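**FOR IMMEDIATE RELEASE — March**

# Take your desk outside: Dalteo opens garden work tables at Gotumholm

Dalteo is putting desks in the garden. Well, tables. Starting this month anyone with a laptop and a few free hours can book a seat outdoors at Gotumholm, the old walled property on Hilard Road, and get a proper day's work done with some sun on their shoulders.

Bookings open at 9 a.m. on launch day. First come, first served. No membership, no joining fee, no lock-in. Bring your own computer, the rest is on the table when you sit down.

The programme is called Garden Desk. It grew out of a small trial last autumn, when Dalteo's own staff moved outside while the office upstairs was being painted. The painters finished. Staff didn't want to go back in.

"We had people taking their mouse and their coffee down the stairs every morning, weeks after the paint was dry," said Despina Nistor, founder of Dalteo. "So we asked Gotumholm if we could keep the tables. Then neighbours started leaning over the wall asking how much for a day."

The tables are round, glass-topped, the sort you'd have at home for a summer lunch. Dalteo kept them on purpose. They suit two people with laptops or one person who likes to spread out, and a round table means you can shuffle your chair along as the sun moves.

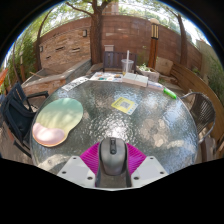

Working on glass has its quirks. The tops have a rippled finish, lovely to look at, less lovely under a mouse, and in the trial the pointer skipped about whenever somebody forgot their pad. Every booking now comes with a mouse pad with a raised wrist rest, soft colours, green going through to pink. Wrist rests were the most asked-for item on the trial feedback forms, ahead of cushions and well ahead of wifi.

Wifi is covered too. A second access point went in by the back wall and reaches every table. Power is from weatherproof outlets along the path — bring a long cord if you have one, the desk at the house has a few to lend.

**What a booking includes**

- a seat at a garden table, half day or full day
- mouse and mouse pad
- wifi and power
- water, and one cold drink from the Furtună cart
- a seat in the house if it rains

Furtună, the drinks cart run by Ionuț Nistor and Muthoni Ogola, will be parked at the garden gate from mid-morning until 4 p.m. Iced tea, lemonade, cold coffee. Cups come with the wide straws, becuase the fruit goes right to the bottom.

"People order one at eleven and another at two," said Ogola. "It's a good crowd. Quiet. They tip in oranges sometimes, off their own trees."

**Prices and numbers**

A half day is $22, a full day $38. Students and seniors pay half. Groups can take the whole garden for $400 a day, which covers all the tables and the back room of the house for meetings.

The autumn trial ran up 2664 hours of desk time, most of it before lunch. Of the people who filled in a form at the end, 98 said they would pay to come again. Those are the people getting first notice of opening day, by e-mail, so if you were one of them check your junk folder.

Booking is online or by phone. There's no app and none planned. Confirmations are sent the same day, and changes are fine up until the evening before.

**Shade, glare and other practical matters**

The garden gets leaf shade for a good part of the day. Mid-morning is brightest. Anyone doing colour work or staring at spreadsheets should ask for a table on the house side, where the screens are easier to read. Hats are encouraged. Calls are fine at the far end past the lemon tree, please keep them short near the tables.

Dogs welcome on a lead. Kids welcome after school hours, there is a box of chalk by the steps and the paving is theirs.

If it rains, everybody moves indoors and nobody loses their booking. If the house is full you'll be offered another day or your money back, your choice. Paper and light things should be weighed down when the wind comes up in the afternoon, the front desk keeps a bowl of river stones for exactly that.
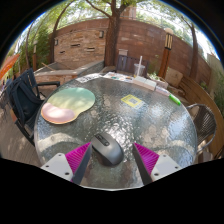
**Visiting in opening week**
*Contact: Kristýna Šimek, Programme Manager, Garden Desk, Dalteo*

Šimek will be on site through opening week and is happy to show media around any time before noon. Short interviews at the tables can be arranged with a day's notice. Please don't photograph people's screens, and ask before photographing people.

Neighbours on Hilard Road have been sent a seperate letter about parking. Street parking out front is limited, bikes can come in through the side gate and lean on the wall. The bus stops at the corner.

A second set of tables is planned for the lower lawn if the first month goes well. No date on that yet.

**About Dalteo**

Dalteo runs small shared workspaces and lends out desk equipment to people who work from home. It has been a tenant at Gotumholm for 2 years.

**Media contact**

Roxana Preda, Communications, Dalteo
Leave a message at the Gotumholm front desk, calls returned same day

— ends —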